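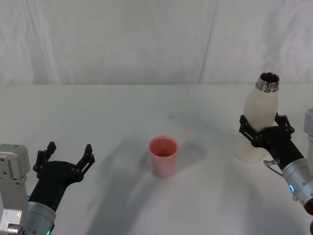
bramblejug

Hello all! I've finally got my little white corner looking how I want it, and I'm ridiculously pleased with it, but I need some cleaning help before I spoil the lot. I have a tall cream bottle with a matte finish and a silver metal screw neck, plus a pink cup I love to bits (the inside is a gorgeous coral red!). The cup is no trouble at all. The bottle is another story. It has had cold coffee in it, then squash, then coffee again, and now it smells of both. The outside has picked up greyish marks low down as well, and matte seems to hold on to everything.

The other thing is the cloth I've hung up behind the table. I got it from Otell in Primden and it came folded very small, so there are lines running down it, mostly on the left, and there's one long slanting fold on the right too. I'd like those gone without taking the whole thing down, if there is a way -- it took me ages to get it up. The tabletop also has a faint smudge near the back on the right and a dark speck on the left, and I'd love to know what's safe on pale matte surfaces in general.

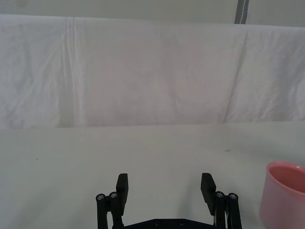

What I've tried so far

Bottle, inside: hot water and washing-up liquid, shaken hard and left overnight. Better for a day, then the coffee came back.

Bottle, outside: a damp sponge. I haven't dared use the green scratchy side.

The threads on the neck: nothing yet. I can feel a bit of something in the grooves when I run a fingernail along them.

Cloth: I pulled it down by the hem and smoothed it with my hands, which did very little. It's a plain white cloth and the label only says wash at 30.

Any ideas very welcome, I'm happy to try odd ones!

12 people found this useful

tidy_otter

Ooh, I love a job like this. Bicarb is your friend for nearly all of it!

For the smell, put two teaspoons of bicarbonate of soda in the bottle, fill it right up with warm water and leave the cap off. Give it a few hours, tip it out, go round the inside with a long bottle brush and rinse until the water tastes of nothing. Then let it dry upside down with air getting in. I used to screw my caps on as soon as I'd rinsed and my bottles all smelt like a pond.

Check the cap as well. If it has a rubber ring, hook it out with something blunt (a teaspoon handle does it) and wash it separately. Mine was holding most of the smell and I'd been scrubbing the wrong part for weeks.

Threads: old soft toothbrush, a paste of bicarb and water, round and round with the grooves. Rinse and dry with a tea towel so the metal doesn't get water spots.

For the outside I'd use the same paste on a soft cloth, very light hand, and try a small patch near the base first. Please don't use the green side! It leaves shiny patches on matte and they never go back. The tabletop can have the same treatment, but wipe it over with plain water afterwards or you get a white bloom when it dries.

I've kept one bottle going four years like this and it still looks lovely.

31 people found this useful

sparepegs

denture tablets. drop one in, go to bed, rinse it in the morning. done

4 people found this useful

kettle_and_twine

The bottle has been covered, so I'll do the cloth, which is the fun bit! Fill a plant sprayer with clean water and mist the creases until they're damp, not dripping. Clip four pegs along the bottom hem for a bit of weight and go and have your tea. Mine took almost 30 minutes to start dropping and was nice and flat by bedtime. Put a towel along the back of the table first.

A deep fold might want a second go. If it's still there after that I'm afraid it's the iron. I had the Kuusisto tea towels with the same sort of folds packed into them and only the iron shifted those.

I'd skip Plikmont spray on the tabletop, by the way. Lovely on my sink, but it left streaks on my white desk.

18 people found this useful

bramblejug

Thank you, this is brilliant! Bicarb is on the shopping list and the plant sprayer is coming in from the windowsill. Would you do the paste on the shoulder too, or just where it's grubby?

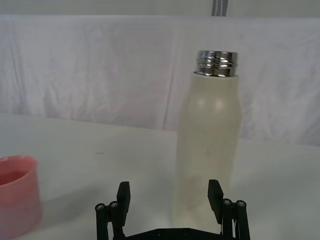 The cream bottle with its threaded neck, marks on the lower part

tidy_otter

Just where it's grubby, I'd say. Leave the shoulder alone, it looks fine to me!

6 people found this useful

97 shares

Related
Coffee smell in a flask that won't shift
Getting fold lines out of new curtains
Is bicarb safe on painted metal?
Bottle brushes that reach the bottom
White desk has gone yellow at one end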